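Chapter 4
Breathing Gas at Depth: How Much Air Does a Diver Need?

Before you start this chapter, you should be able to read a pressure gauge and change a depth in feet or meters into a pressure. If you are not sure about this, go back to the exercises at the end of Chapter 3.
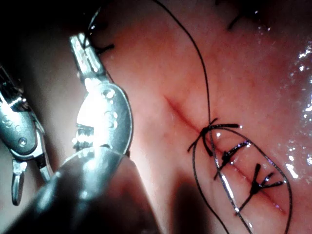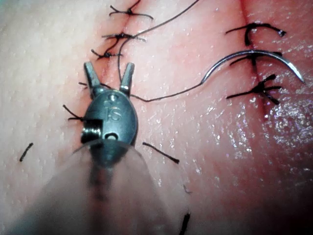
The question in the title looks simple. A diver has a certain amount of air, and he or she uses it at a certain speed. If we divide the first by the second, we get the time. Most of this chapter is only this division, done with care. The difficulty is that the speed changes with the depth, and also with the person, the work and the temperature of the water.

Let us begin with a case. Niilo Miettinen learned to dive in the quarry lake at Flondside, and later he worked on the mooring lines in Marchal harbor. In the quarry he used to stay under the surface for almost an hour with one tank. In the harbor, with the same tank filled to the same pressure, he had to come up much earlier. He thought first that his regulator was leaking, and he sent it to the workshop in Basterow. The workshop found no fault in it. The harbor was deeper than the part of the quarry where he had trained, the water moved, and he was pulling heavy chain. By the end of this chapter you will be able to calculate how much of the difference came from the depth alone, and to say why the rest of it is harder to calculate.

4.1 What we will study

We start with the surface rate, which means the volume of air a diver breathes in one minute when he or she is at the surface. It is the base for all the other calculations. We then look at how the rate grows when the pressure grows. After this we compare two ways of bringing air to the diver: the tank that is carried on the back, and the hose that comes down from a compressor at the surface. The last part of the chapter is about reserves, and it is the part which students most often read too quickly.

Words you will meet in this chapter:

Ambient pressure – the pressure of everything around the diver, that is, the water together with the air above it.

Surface rate – the air breathed per minute, measured at the surface pressure.

Demand valve – the valve that opens when the diver breathes in and closes when he or she stops.

Reserve – the part of the air that is not planned to be used.

Free flow – air that leaves the regulator without stopping, whether the diver is breathing in or not.

4.2 Why depth changes the rate

The lungs have nearly the same size at the surface and under the water. A regulator gives the air at ambient pressure, because otherwise the chest could not expand against the water. At a depth of 10 meters in sea water the ambient pressure is twice the pressure at the surface. One breath fills the same space in the lungs, but there is twice as much air in this space. The tank therefore becomes empty twice as fast.

We can write it in one line:

Rate at depth = surface rate × ambient pressure (in atmospheres)

Suppose that a diver has a surface rate of 18 liters per minute. At 10 meters the ambient pressure is 2 atmospheres, so the rate is 36 liters per minute. At 20 meters it is 3 atmospheres, and the rate is 54 liters per minute. Notice that we always count in surface liters. Students who mix surface liters and liters at depth in the same calculation get answers that look reasonable and are wrong, and this mistake is difficult to find afterwards.

Try this now, before you read further. A diver has 400 liters left above the reserve and stays at 10 meters. With the surface rate given above, how many full minutes remain before the reserve is reached? (You should get 11.) Repeat the calculation for 20 meters.

4.3 Air from the surface

A diver on a hose has no tank that becomes empty, and for this reason many beginners believe that the calculation is not needed. It is needed, but the question is a different one. The compressor must deliver at least as much air per minute as the diver breathes at depth. If two divers share one compressor, their rates are added together.

Take a small compressor such as the Tremeo, which we use in the problems of this chapter. Its output is given in surface liters per minute. You must compare this number with the rate at depth of all divers on the line, at the deepest point of the plan, and while they are working. A compressor that is enough for one resting diver in shallow water can be much too small for two divers who are cleaning a hull.

There is also the matter of what happens when the motor stops. Some systems have a small storage tank which gives the divers time to come up – others have nothing except the air in the hose. We return to this in Section 4.6, where you will calculate the time that a storage tank gives at different depths.

Keep your answers from the exercise in Section 4.2. You will need them again in Problem 2.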